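Henbridge bench notebook
7 December 2023
Two-arm cell, cookie bagging

Picked up from the November entry. Both arms are bolted to the front rail on the black plates. Harness on the left arm rerouted so the loop clears the elbow; the right one still arcs high over the top of the arm. Controller loop at 200 Hz, no dropouts logged this session.

Left arm takes cookies from the white tray. Mixed shapes on purpose – swirls, a fish, a square cracker – so one fixed grip width will not do. Right arm was parked back by the toolbox while I tuned the left. 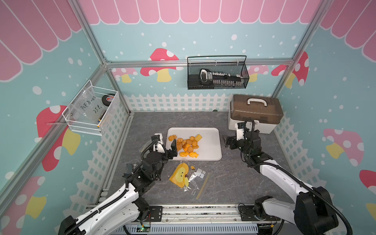
Verena Fuchs wants the left approach height raised before anyone touches the grip force, and thinks the tray should be clamped down as well. She would also like the force log kept at full rate, file size be damned.

Height raised in the config, old value left in a comment. Clamp not done. Force log is now full rate, 687 MB for the session.

Bag handling next. Fingers close on the lower part of the zip bag, near the cookies. The film gives very little for the force reading to work with, so the close command is on position only – limit set at 77 percent of travel. Wrist camera exposure still too long, the bag smears when the arm moves.
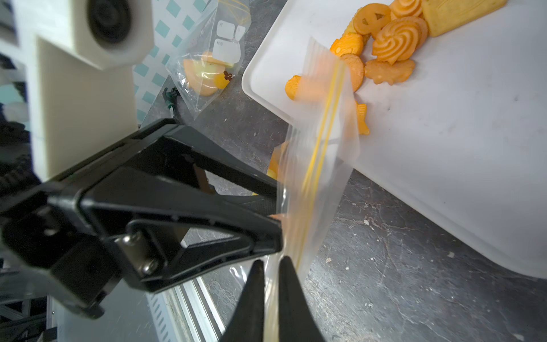
To do

Shorten wrist exposure, add light if needed.
Clamp for the tray (ask Somkiat Kaewmanee for the short ones).
Try gripping nearer the zipper.
Back up logs to the Clelix drive.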